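Besholm Community Workshop
Brick Table Group - minutes of the December meeting

Present: Yurani Alvarado (chair), Orvokki Tuominen, Lilian Magesa, Tatiana Ševčík (minutes)
Apologies: Edith Cuervo

The meeting opened at 6:40 p.m. in the back room.

1. Minutes of the last meeting

Accepted with one change. Under item 4, "Viltenville library" should read "Viltenville school." Tatiana will correct the copy in the binder.

2. Condition of the taped surfaces

Lilian reported on the blue tape. One strip has wrinkled and torn near the upper part, and there is a second tear lower down on the left edge. The strip also leans to the left as it comes down. Orvokki asked if the tear matters for the layout. Lilian said the line can still be read, but small bricks set down next to it may catch on the raised paper.

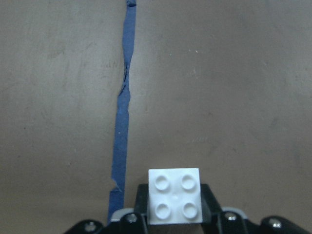
Yurani would like torn strips replaced whole. Patching was tried last spring and the patches lifted within a few weeks. Orvokki prefers to leave a strip alone until it comes loose by itself, as each pull risks marking the surface. After some discussion it was agreed to replace the torn strip before the next open evening and leave the others.

Scuffs and smudges were also raised. Lilian will try a damp cloth first. No cleaner is to be used until Edith has been asked, as she has the leaflet for the surface.

Action: Lilian to replace the strip. Lilian to speak to Edith about cleaning.

3. Grid for the town layout

The plan is still to give each family one square of the grid and let them build what they like inside it, with streets along the tape. Orvokki had checked the lines against the paper plan. The center line was laid in two pieces and they do not meet exactly. The lower piece sits a little to the right, with a small gap at the join. The top cross line has a step in it where it passes the center. She said this came up at the fall build too, when two families could not get their streets to line up.
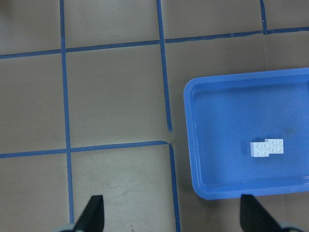

Three choices were put forward: pull everything up and start over with a chalk line, fix only the center line, or keep the grid and tell families to leave a border inside their square. Tatiana pointed out that starting over would take most of an evening. Yurani said the squares do not need to be exact as long as the road pieces fit across the tape.

Agreed to fix the center line and leave the rest. The step at the top stays for now. Orvokki will bring the long steel ruler from home - the one in the cupboard is bent.

Action: Orvokki and Tatiana to relay the center line.

4. Bricks

The Tello tubs have been sorted and labeled. There are 136 of the white 2x2 bricks, which Lilian thinks is enough for the town if the tower group does not take them all again. Tatiana asked for a limit on how many one table can take at a time. No decision. To come back next month.

The Fosar tubs still have mixed colors in them. Yurani will put them out at the open evening for the older children to sort.

Action: Yurani to put out the Fosar tubs.

5. Open evening

Almost 100 people have signed up. Yurani is not sure the back room can hold them and will ask about using the hall for coats and coffee. Doors at 5 p.m., building until 7. Edith has offered to do the welcome table. Orvokki asked that food stay out of the building area this time, and everyone agreed.

Action: Yurani to ask about the hall.

6. Other business

Tatiana reported that we are down to 2 rolls of blue tape. She will buy more in the same width and turn in the receipt.

Lilian asked who has the second key to the cupboard. Edith may have it. Tatiana will ask.

The meeting closed at 7:55 p.m. Next meeting in January, same room.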